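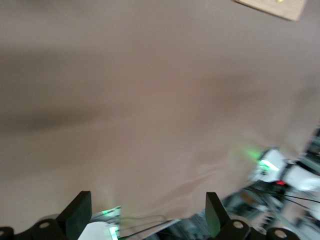
Bavine Boards is a collection of records about small household boards and the surfaces they get put down on: cutting boards, serving boards, bread boards, trays without rims. It covers what kind of board it is, how it lies on the surface and how easy the two are to tell apart by color. A light wooden board on a pale beige surface, with the board set at an angle, is a typical low-contrast pair and gets the tag "pale-on-pale". Dark boards on pale surfaces get "dark-on-pale", and so on through the four combinations.

Version
2, released January 2023. Version 1 used a different set of surface names and should not be mixed with this one. See "Changes" below.

Contents
769 records in the main table
200 records in the held-out table
10 surface types, listed in surfaces.txt

Both tables are plain comma-separated files with a header row. Text is UTF-8. Empty fields are left empty, with no "NA" or dash.

Fields
record_id: a whole number, unique across both tables.
board_kind: cutting, serving, bread, tray, other.
board_tone: light, medium, dark.
surface_name: one of the names in surfaces.txt.
contrast_tag: pale-on-pale, dark-on-pale, pale-on-dark, dark-on-dark.
angle: square, tilted, unclear. "Square" means the long side of the board runs along the edge of the surface. If you can't see an edge of the surface, use "tilted" only when the board is plainly turned relative to the view.
whole: yes or no. "No" if any corner of the board is out of sight.
sharp: yes or no. Blurred views stay in the collection and are marked "no".
label_present: yes, no, maybe. Covers stickers, price tags and printed marks. A small spot of color that can't be read is "maybe".
notes: free text, often empty.

How the tags were made
Each record was tagged once by the Fillby group and again by the Nimach group, working from the same written guide. Where they disagreed on board_kind or surface_name, the record was looked at a third time and the result was kept. Disagreements on angle were settled the same way, except that a tie goes to "unclear".

The tone of a board was judged against a printed color strip kept with the guide. Medium boards are left out of the contrast_tag field, so expect it to be empty on those rows.

Known problems
"Bread" and "cutting" overlap a lot. Merge them if the difference doesn't matter to you.
Wood species is not recorded. An early draft had a column for it, but the guesses were poor.
Light boards on pale surfaces are overrepresented in the main table. The held-out table is more even.
Some notes are abbreviations from the Boonyarit kitchen list and were never expanded.

Changes
Surface names were shortened in November.
"maybe" was added to label_present.
Duplicate rows were removed from the held-out table.

Use
Free to use and share with credit to Bavine Boards. If you fix tags, send back the record_id and the new value only. Please don't send full copies of the tables.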